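Estrella (web series)

Estrella is a drama series in 15 episodes, created by Mwende Mushi and starring Yayra Osei as a radio host who returns to her home town of Cludenbridge. It was first released in January.

Plot

Osei's character, Ines, takes over a late-night call-in show after the death of its presenter. One regular caller seems to know her family's past.

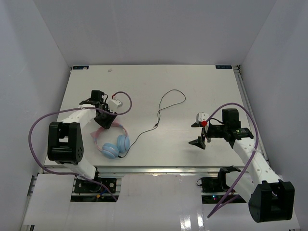 Her brother Tomas, played by Sena Nartey, wants the station sold.

Production

Mushi wrote the first draft as a stage play — it was never performed. Sena Arthur directed all episodes except the finale, which Mushi directed herself. 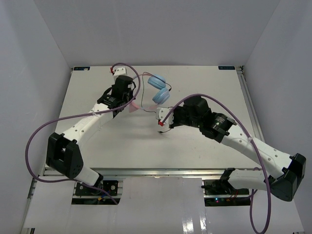

Beryl Mellor composed the score. A second season was announced on 24th April.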